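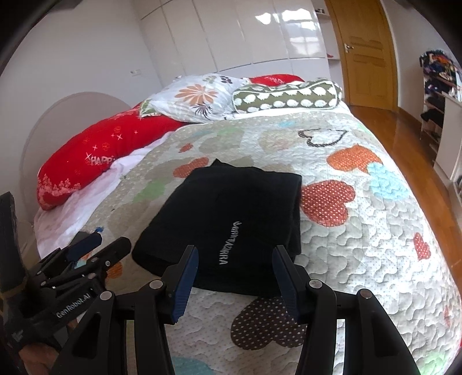

Fig. 1. Folded black garment on a large bed.

Grimdale Evening Classes
Household Textiles, course 2573
Handout 2: Washing, drying and putting away
Notes revised 26/01/2020

These notes go with the second session. Bring them with you, as the practical sheet refers to them by section. Fibre types were covered in handout 1 and are only repeated where they change what you do at home.

1. Sorting

Most people sort by colour. Sorting by weight matters as much. A wash made up of one heavy towel and a few thin shirts will spin badly, and the shirts come out creased round the towel. Put heavy cottons together and wash light items on their own, even if that means waiting a few days to fill the drum.

For colour, four piles are enough for most homes: whites, pale colours, bright colours, and dark or black. New dark denim should have its first few washes alone. Reds and deep blues in cheap cotton are the ones most likely to run, and they may go on doing so for several washes.

Empty pockets, close zips, and undo shirt buttons. Turn printed and dark items inside out.

2. Dark and black clothes

Black cloth seems to fade for two reasons. The first is real loss of dye, which hot water and strong sun both speed up. The second is wear on the surface. Small fibre ends are rubbed loose, they stand up from the cloth, and they scatter light so that the garment looks grey although most of the dye is still in it. Cotton jersey shows this sooner than a smooth woven polyester.

Both can be slowed down. Wash at 30 degrees or lower, use a liquid made for colours, and choose a short cycle with a gentle spin. Powders for whites usually contain bleach and should be kept away from black cotton. Dry in the shade, inside out. If black items come out with pale streaks, the usual cause is undissolved powder, and a second rinse will normally clear it.

Lint is a separate problem. Wash black items away from towels and fleece, and clean the filter first.

3. Drying

Shake each piece once before hanging. Hang shirts by the hem, knitwear flat on a rack or a clean towel. Trousers can go by the waistband or the hem; the class was split on this last June and both work.

Indoor drying puts a lot of water into the air of a room. Open a window or run an extractor, and leave a hand's width between items. A bedroom with a closed door is a poor place for a drying rack in winter. If you see water on the inside of the glass each morning, move the rack.

Clothes that feel cool are often still damp. Check the thick parts: waistbands, collars, underarm seams and the corners of pockets. Anything folded away damp will smell within a few days and may mark.

4. Folding

Fold on a flat surface at about waist height if you can. A table is best for the back. A bed gives more room but is low and soft, so smooth the cover first and stand close to it.

Basic fold for a T-shirt:

Lay it face down and smooth it from the middle outwards.
Bring one side in to a line running down from the middle of the shoulder. Turn the sleeve back on itself.
Do the same on the other side.
Fold the hem up to the collar, then in half again if the drawer is narrow.

The finished width should match the drawer or shelf. Measure the drawer once and cut a piece of card to that width, less a finger's breadth each side. The card can be laid on the shirt as a guide and pulled out at the end.

Heavy knitwear should be folded as few times as possible. Sleeves go straight across the back. Trousers are folded along the leg seams, then into thirds, with the waistband on the inside for jeans and on the outside for anything with a pressed crease.

5. Bedspreads and quilted covers

A quilted cover is made of a top cloth, a filling and a backing, held together by lines of stitching. The stitching keeps the filling in place. If it breaks in one spot the filling will start to shift there, and the gap grows with each wash. Look over the whole cover before it goes in the machine and mend any loose lines with a small running stitch in matching thread.
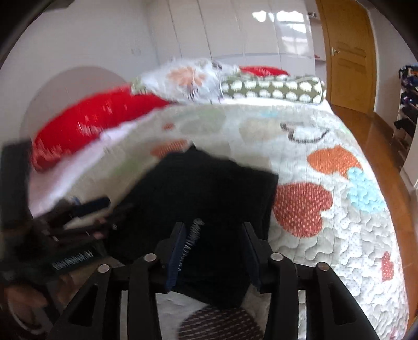

Printed designs need a little care. Pigment prints sit on top of the cloth and can crack or rub away. Dye prints sink in and last longer. To tell them apart, run a fingernail lightly over a dark part of the design: a pigment print usually feels slightly raised. Iron it from the back on a low setting, or leave it unironed.

Most double covers need a large drum to wash well. The cover should fill no more than two thirds of the space when dry. If you have to push it in, take it to a launderette. Dry it over two lines or two rails so that the weight is shared, and turn it every few hours. The filling dries last. Leave it a full day after it feels dry on the outside.

White covers turn yellow in storage if soap is left in them. An extra rinse is worth the water.

6. Putting away

Clean, dry and loosely packed is the rule for anything that will be stored over a season. Moths go for wool and silk, and above all for wool with food or skin oils on it. Cedar and lavender have a mild effect at best. Cold does more: sealed in a bag in the freezer for two weeks, a jumper is usually safe to put away.

Use cotton bags or lidded boxes. Plastic covers from the dry cleaner should come off as soon as you get home. Refold stored linen along different lines twice a year, particularly old linen, which can split along a crease that is never moved.

For the practical next time

Bring one T-shirt, one pair of trousers and one knitted item, all clean. Bring a ruler and a piece of stiff card. Irons are supplied. Please read the care label on each item beforehand and copy the symbols on to the sheet, including any you do not know.

The practical is in room 289. The door code has changed and will be sent by email.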